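What to Expect at a License Suspension Hearing
24 Oct 2022

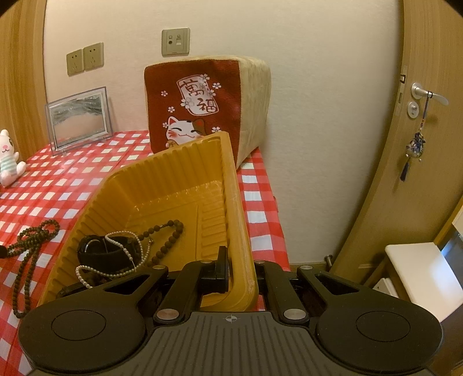

A driver who loses a license often learns of it by mail, and the letter is seldom easy to read. This office receives a steady number of calls each October from people who have put such a letter aside for several weeks and then found that a deadline was close. The purpose of this entry is to set out, in plain terms, how an administrative suspension hearing usually proceeds and what a driver may do to prepare for it.

The first point concerns the difference between a court case and an administrative hearing. A traffic court decides whether a person committed an offense and what penalty should follow. A suspension hearing is generally concerned with a narrower matter: whether the agency that issues the license has grounds to withdraw it for a time. The two may arise from the same events and still reach different results. A driver whose ticket was dismissed should not assume that the suspension has been lifted as well. The notice controls until the agency withdraws it in writing.

Requesting the hearing

The notice will state a date by which a hearing must be requested. That period is short in many states, and it may begin on the date the letter was mailed. Clients who have moved are at particular risk. Most agencies require a driver to report a change of address, and a letter sent to the address on record is commonly treated as delivered.

A request should be made in writing and sent by a method that produces a receipt. Keep a copy of the request, the receipt and the envelope in which the notice arrived. My colleague Mehrangiz Rostami has handled these matters longer than I have, and she asks every client for the envelope at the first meeting. In one of her files the postmark was eleven days later than the date printed on the letter, and the request was accepted on that ground.

Points-based suspensions

Many of the notices we review are based on an accumulation of points. The driver should obtain a certified copy of the driving record and read each entry against his or her own papers. Errors do occur. A conviction may be entered twice, or a violation may be assigned to the wrong person with a similar name. In a matter I will call Abbasi, the record listed the same speeding ticket under two case numbers. The client had paid $123 on the ticket and had kept the stub. Once the court clerk confirmed that there had been a single conviction, the total fell below the suspension level and the notice was withdrawn before the hearing date.

Not every review ends so well. If the entries are correct, the hearing may turn on whether a restricted license is available for work, school or medical care. An employer's letter is useful here, provided that it states the hours and location of the work. A letter saying only that the employee is reliable adds very little.

Costs

Drivers should ask about the full expense at the outset. For a client who lives in Norkier and came to us this year, the reinstatement fee and the unpaid court balance together came to $425, and the insurance filing was billed separately by the carrier. Attorney fees vary a great deal. In this area, a flat fee of up to $700 for a single contested hearing is not unusual — the written agreement should say whether an appeal is included.

At the hearing

Many hearings are now held by telephone. The hearing officer will identify the case, place the witnesses under oath and admit the agency's documents. A driver who objects to a document should say so at that time. Answers should be brief and should address the question that was asked. It is proper to say that one does not remember.

Driving while the matter is pending is a separate question, and a serious one. Some requests place the suspension on hold and others do not. Please confirm the status of the license with the agency before driving.

The next entry will cover out-of-state convictions and the ways in which they reach a home-state record.

Ehsan Zarei

This entry is general information and is not legal advice. Laws differ from state to state.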